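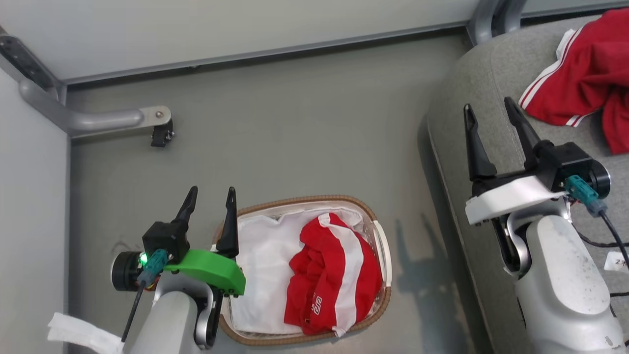 Hinojosa wrote in to say that the tag receiver at Dredlow had logged nothing for 50 days, so the sharks must have gone. Please don't read your receiver that way. It hears tagged sharks and no others, and a flat battery gives the same silence as an empty bay.

Section 4: Setting up the Clerkik receiver

1. Charge the battery fully. The light turns green at what the unit calls full. Check it with a meter anyway.

2. Set the clock against a reliable source. A receiver that drifts will still produce a tidy log, with the wrong times in it.

3. Enter the station number. Dredlow is 176. Write it on the casing as well.

4. Grease the seal, close the lid and turn the collar until it stops.

Caution: do not use a spanner on the collar. A cracked collar lets in seawater and is not covered.

5. Fix the receiver to the mooring line with the listening end facing down, clear of chain.

6. Run the range test with the Vedositz test tag. Start beside the buoy and move away in steps, noting the last distance at which every signal is picked up.

Note: the box promises a good deal more range than we have ever had. In April, with surf running, we lost the tag at 65 metres. Use your own result.

7. Repeat the test in rough water before you publish anything.

Note: the phone alert reports a tag that has already been heard. It says nothing about where the shark is now, and it should not be used to decide whether a beach is safe.

Last revised June 2021. Battery changes are covered in the next section.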